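Home Help Garnby > Desks and Tables
Print this page | E-mail to a friend
Posted in January by Hannelore Tanner

Yellowing on a white desk top, can I get it off?

I bought a big white desk second-hand when I moved to Garnby (300 for the desk and a lamp, bargain!) and now I've shoved it away from the window I can see one end has gone a sort of weak-tea colour. I've tried washing-up liquid and a magic sponge, and the sponge did nothing except leave a dull patch. Is it paintable? I work on it all day and I'm fed up of covering it with a tablecloth.

Konrad Lanz
3:40 pm
Sounds like sun to me, and you won't scrub that out, I'm afraid. Stop with the sponge, they're abrasive and that's your dull patch. I painted mine two summers ago and it's held up fine. Wash it with sugar soap, rub it down lightly, one coat of a grippy primer, then two thin coats of satin with a foam roller. I used Grukia white, which is a bit colder than it looks on the tin. Leave it a good week before you put anything heavy on it, I was impatient and got a ring from my mug that's still there.

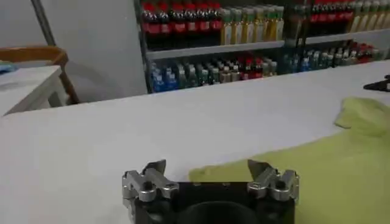
wyss_lane
9:15 pm
Just get a new top!! Keep the legs. Geltivari do them cut to size and you only need 3 or 4 screws a side. Mine's lovely.

Hannelore Tanner
9:50 pm
Thanks both. Konrad, did you do the edges with the roller as well or a brush? Mine are rounded and I can see myself getting drips.

Print this page | E-mail to a friend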